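Reading a Climb Before You Ride It
Handout 2, Road and Trail Cycling for Improvers
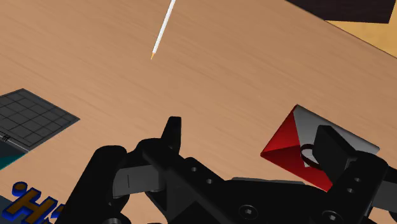 Ottavio Bassi wrote after the first class that his legs were fine on the Parri climb until the last third, and then they simply quit, so was he in the wrong gear or just unfit? Great question, and a lovely way into this week's topic! Probably neither. He started too fast, as nearly all of us do when the road tilts up and we're fresh.

Average gradient
Divide height gained by distance covered, then multiply by 100. Drusell climbs 56 meters for every kilometer, so it averages 5.6 percent. Easy enough, but look at the profile before you trust it! Drusell has a flat stretch by the reservoir, and everything after it is steeper than the average suggests.

Pacing
Ride the first third at a pace where you can still speak whole sentences. It'll feel silly. People will pass you (wave at them, you may well see them again near the top). In the middle third, hold the same effort and let your speed drop where the slope bites. Save the pushing for the end.

Gears and cadence
Shift before the ramp, while the pedals are still turning lightly. On the Himine trail this matters even more, as the loose corners come up quickly and a late shift under load can drop your chain. Stay seated there to keep weight on the back wheel.

Our big day
The Funero loop in October has 3,379 feet of climbing, and I can't wait to ride it with you all! It has two long climbs with a fast descent between them, so bring a wind jacket and eat something at the first summit.

For next time
Pick a hill you know well. Ride it once your usual way and once using the thirds, on separate days, and write down both times and how you felt at the top.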